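Tudirach Two-Arm Table Frame Kit

Order code 1743. Made to order in our workshop. Please allow 30 days.

The Tudirach is a table for people who are building a pair of robot arms at home, or in a shared workshop where the bench has to be given back by teatime. It began life as a favour for a friend and has been through a good many versions since, and we are very fond of it (you may notice this as you read on). You get a flat green top, a rail down each side to carry an arm, a thinner bar across the front, and two tall uprights at the back for lamps, cables or whatever else you like to hang up high.

We sell it as a kit, with the holes drilled and the edges taken off, so there's nothing to cut. If you have put together a bed or a bookcase you'll manage this perfectly well, though it does go faster with somebody to hold the far end while you get the first bolts in!

What comes in the box

Green top, ready finished
2 side rails, slotted along their whole length
Front bar and rear bar
2 rear uprights with their angle brackets
4 legs with screw feet
2 arm blocks, drilled to your pattern
Bolts, washers, sliding nuts and a bag of spares
Hex keys, and a paper booklet in large print

Arms, grippers, motors and power supplies are not included. We get asked this every week, so there it is in plain words.

Choosing your arm blocks

The blocks are what lift each arm off the rail, and they are drilled for you before we post them. Send us a drawing of the base of your arm, or a tracing of the bolt holes on a sheet of paper, which works just as well and is how most of our home builders do it. Both blocks needn't match. Plenty of people have one finished arm and one still in pieces, often of quite different make, and we're happy to drill two patterns at no extra charge.

Blocks slide along the rails until you tighten them down, so you can start with the arms wide apart and bring them closer as you grow braver. Leave yourself more room at the elbows than you think you need.

Putting it together

Lay the top face down on a blanket and fit the legs first, with all the bolts finger tight. Turn it over, add the rails, then the front bar, and only then go round with the hex key. The uprights go on last. They make the whole thing awkward to get through a doorway, so do build it in the room where it's going to live.

Try it on screen first

If you would like to plan your layout before anything arrives, every order comes with a model of the table for use in a simulator. Isabelle Lévesque drew it up over a long wet June, put a whole workshop round it because a bare table looked so lonely, and it has saved us no end of questions about reach. You can swap in your own arms, shift the blocks and practise a simple job with a few odds and ends on the top.

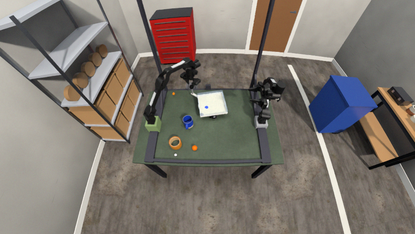 Isabelle Lévesque

The rendered workshop comes with the model, shelving and red tool cabinet and all, and so do the mug, the balls and the shallow tray. I keep the right half of the top mostly clear when I'm setting up a new job and add things a few at a time. A ball in the tray makes a friendly first target. The mug is a good deal harder, and I'd turn its handle towards you to begin with and try other angles once you have the hang of it.

Extras

Sawatzky cable clips, bag of 30. They snap into the rail slots and keep the leads away from the elbows.
Zendard foot set, for uneven floors. Softer than the standard feet and kinder to old boards.
Plultora spare top, order code 1771. Same green finish, handy if you share the table and each want your own marks on it.

Care

Wipe the top with a damp cloth and leave the strong cleaners in the cupboard. Go over the block bolts after your first few sessions, with the power off, and again whenever you've moved an arm.

Returns

Unused kits can come back to us within 30 days. Drilled blocks can't, I'm afraid, so do check that tracing twice before you post it.

Page last changed 07/09/2022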